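4.2 Where people say a room begins

The second part of the study dealt with doorways. We had assumed, in the confident manner of people who have already printed the forms, that anyone asked where the hall ended and the kitchen began would point at the threshold and go back to their tea. The households in Lullanis did point at the threshold. The households in Tan pointed at a good many other things, among them a rug, a change in the smell, and a spot on the floor where the dog was not allowed.

We had drawn up the interview sheet with four possible answers and a line marked "other". By the end of October the line marked "other" had been extended up the margin and, in the worst cases, onto the back. The sheet was redrawn, and the answers given on the old one were recoded by two readers working apart. They agreed on most of them and remained civil about the rest.

The coding separates hard edges (a door, a step, a change of floor) from soft ones (a habit, a sound, a rule about shoes). A painted door counted as a hard edge whether or not it was ever shut. This matters more than it may seem to, as doors in the older terraces of Tan are often wedged open for years at a time, and several turned out on inspection to be holding up coats.

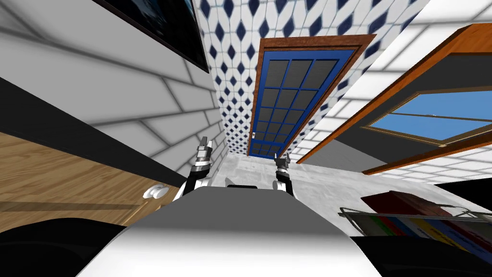
Figure 5. Interior door, painted blue, in a brown wooden surround; tiled room. Rendered view.

Colour came up far more often than we had planned for. People who had painted a door themselves nearly always named it as the boundary, and named the colour before they named the room. "Past the green one" was taken as a complete answer in Lullanis, even in a house where the green one had since been painted cream. People who had inherited their paintwork tended to talk about the floor. We had no question on who had done the painting, an omission we put right in the second round and regret in the first.

The Onda survey, from which we borrowed the notion of a soft edge, treats such answers as errors of recall and removes them. We kept ours. A person who walks round a wall taken down before they moved in may be mistaken about the wall, but the walking round is a fact, and it wears out the carpet.

Kitchens gave the most trouble. In the Flirell estate flats the kitchen and the sitting room share a single space of the sort that sells well on paper, and the people living there had divided it up again within weeks, using bookcases, the back of a sofa and, in one flat, a firm understanding. Asked to mark the line on a floor plan, members of the same household drew it in different places and then discussed the matter at length, during which the interviewer was usually given cake. These plans were scored as disputed and are treated separately in section 4.3.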